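Cleaning robots coming to our guest rooms, what happens to the staff?

Posted in Workplace and Shift Work by Raghda Majali

I supervise housekeeping at a serviced apartment building. Management has signed up for floor robots from Varon, starting in April. Each one does the floors in a unit while the attendant does the bed, bathroom and kitchen. I have 4 attendants on mornings and they are asking me if there will still be 4 by the fall. I was told "no change to headcount" but nobody put it in writing. Has anyone been through this? I would like to know what changed in the daily work, how the time per unit was set, and what I should ask for before it starts.

One more thing. The vendor built computer models of our unit types and wants me to sign off on them as a fair picture of the work. This is the main room of the larger type.

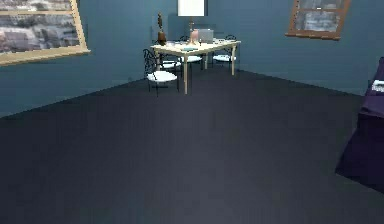

Replies

Joelle Hakim
We got ours two years ago, a different make but the same setup. Hours stayed the same for the first few months and then the time allowed per unit was cut. The cut came from the vendor's own estimate, and that is why I would be careful with your sign-off. Your model has a big clear floor, and a robot will do that part fine. Look at the table. There are four chairs around it with thin metal legs, and somebody has to move those or the robot works around them and leaves the middle. In our place that job went to the attendant and was never counted.

Also, no guest leaves a room like that. Ask them to run it again with suitcases open, shoes by the wall, a phone charger across the floor and the chairs pulled out. If they can't, write that on the form next to your signature.

What I would get in writing before April:
Who clears the floor first, and how many minutes that gets
Who empties the bin and cleans the brushes
What happens to the unit time when the robot is out of service
Whether the robot's logs can be used in anyone's review

The last one mattered most to us. The logs showed what time each door opened, and a manager started using them to ask people about their breaks.

On the good side, my back is better. I used to vacuum for most of the morning. I don't miss it.

Issa Geagea
depends on the company. ours got rid of nobody but when people quit they weren't replaced

Lama Sleiman
I do scheduling for a building with 400 units, so this is the office side. Ask for a trial of 30 units before any times are changed, with your own attendants keeping the clock. We did that and the saving was real in the small units and close to nothing in the furnished family ones — too much furniture to shift. We ended up using the robots mainly in corridors.

I would also name one attendant as the robot lead and pay for it. Somebody will end up doing that work anyway, usually the person who is good with phones.

Raghda Majali
Thank you all. I have sent the list from Joelle to my manager and asked about the trial. I have not signed the form yet.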